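Pravow opened its test hall to visitors in September, and I went with Viera Charvát, who buys kitchen equipment for a chain of rental apartments. She wanted to know if a machine could heat up a meal in one of her units yet.

The morning was all simulation. Roos Mertens ran the session from her desk. Her team has 24 kitchen layouts, and an arm has to work the knobs, dials and doors in each one before anyone tries it on hardware.

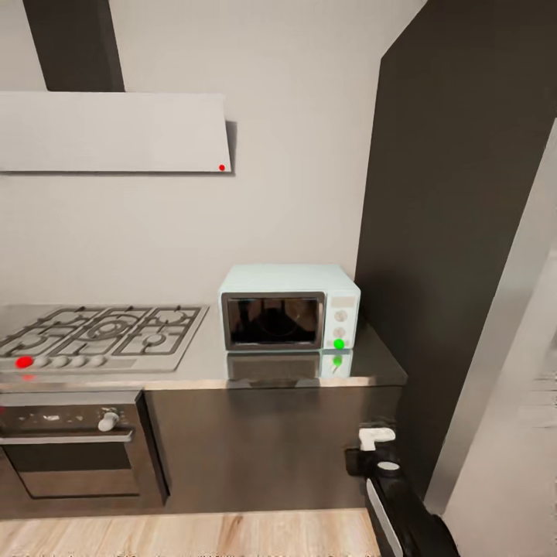

Simulated kitchen with gas cooktop, built-in oven and microwave. Colored dots mark points on the hood, cooktop and microwave.

Mertens said turning a knob is close to solved in the simulator. Steam, grease and a sticky dial are harder to model. They have logged more than 200 hours on microwaves alone.

After lunch we saw the real arm, a Rorkus, in the back hall. It opened a microwave door on 2 of 4 tries and needed a reset between each. Viera is not ordering one this year.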